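Pisau Parts and Stores Working Group

Minutes of the regular meeting, February

Held in the upstairs meeting room, Burnar building, Thursday, 2:00 p.m.

Chair: Senad Živković
Present: representatives of Stores, Assembly, Purchasing, Training and Safety
Apologies: Quality (written comments received and taken under item 4)

1. Opening and minutes of the previous meeting

The Chair opened the meeting at 2:00 p.m. The minutes of the previous meeting were approved with one correction. Under item 3, "rack B" should read "rack D." Stores asked that the correction be passed to Assembly, as the wrong rack had been copied into the shift notes.

2. Matters arising

Labels for the small-parts drawers. The new labels have been delivered and are on the drawers in aisles one to three. Aisle four is still to be done. Assembly reported that the print on the smallest size is hard to read from standing height. Stores will reprint that size in bold.

Lighting over the packing bench. Complete. Item closed.

Return of unused fasteners. Training had agreed to draft a one-page instruction. The draft was handed out at the meeting and was accepted, subject to the word "bin" being replaced with "drawer" throughout. Stores pointed out that the site has had both for years and that new staff go to the wrong one.

3. Stock report

Stores presented the stock report for the period. The check of hex nuts in the standard size showed a shortfall of 221 against the recorded figure. Stores considers that most of the difference arose from nuts being drawn in handfuls for bench work and not booked out. Purchasing asked whether a supplier error had been ruled out. Stores replied that the last delivery from Stoyanova was weighed on arrival and agreed with the packing slip.

It was agreed that the recorded figure would be corrected and that a second check would be made before the next meeting. Purchasing will hold the reorder level where it is until then.

Washers and short bolts were within the allowed difference. No action.

4. Trays at the sorting table

The group considered the arrangement of trays for loose nuts at the sorting table. The present layout places the blue plastic compartment tray on the left and the perforated stainless steel tray directly beside it on the right, on the blue protective cover.
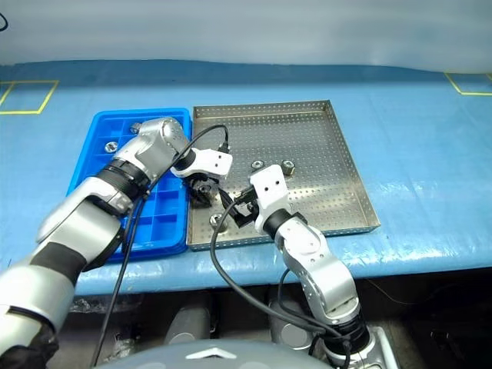
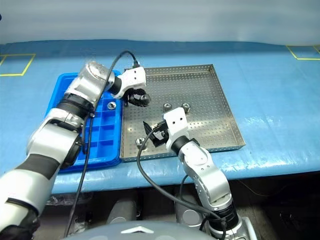

Item 4: compartment tray and perforated steel tray on the covered sorting table.

Assembly supported keeping the two trays side by side and touching, which leaves no gap for a nut to fall into. The low walls of the steel tray were considered suitable. A deeper tray had been tried last year and was disliked, the parts at the bottom being awkward to pick up.

Quality had commented in writing that compartment trays should hold one size of part only, and that a mixed tray should be emptied and started again. The group agreed. Stores asked that this be treated as a standing rule and kept out of the weekly notices, where it would be forgotten.

Safety raised the surface of the cover. The sheet is to be pulled flat and secured at the start of each shift, so that trays sit level. Training asked whether the cover could be replaced with a fixed mat. Purchasing has a price from Branach for a mat at 84 dollars per table, but the sample was slow to wipe clean. The proposal was not taken forward at this time.

There was some discussion of the yellow tape on the cover. Training proposed that all sorting tables carry the same taped markings, to make it easier to move staff between tables. Assembly had no objection, but asked that existing markings be left in place until a drawing has been issued. The Chair asked Training to prepare the drawing and show it to Assembly first.

Agreed:
Compartment tray to remain on the left, steel tray on the right, touching.
One size of part per compartment tray.
Cover to be flattened at the start of each shift.
Existing tape to stay until the drawing is issued.

5. Purchasing

Purchasing requested approval for 28 further compartment trays in the same pattern as those now in use. Stores asked that a different color be considered for metric parts. After discussion the group preferred to keep to one color and rely on labels. The order was approved as requested.

Purchasing also reported that the steel trays are still available in the same size. None are needed at present.

6. Training

Two sessions on parts handling have been held. Attendance from the late shift was low. The Chair asked Assembly to release late-shift staff for the next session, and Assembly agreed to do so provided that it is held before the evening break. Training will circulate a time.

7. Any other business

Safety reminded members that drinks are not to be placed on the covered tables.

Stores asked for the key to the tall cabinet to be returned to the hook by the door. The spare has been missing since the shelving was moved.

8. Actions

Stores: reprint smallest labels; finish aisle four; correct the record for hex nuts and carry out a second check.
Training: amend the returns instruction; prepare the tape drawing; circulate a time for the next session.
Purchasing: place the tray order; hold the reorder level for hex nuts.
Assembly: release late-shift staff for training; correct the rack letter in the shift notes.

9. Next meeting

The next meeting will be held in the same room, with the start time moved to 2:30 p.m. at the request of Assembly. Reports should reach the Chair 5 working days beforehand.

The meeting closed at 3:20 p.m.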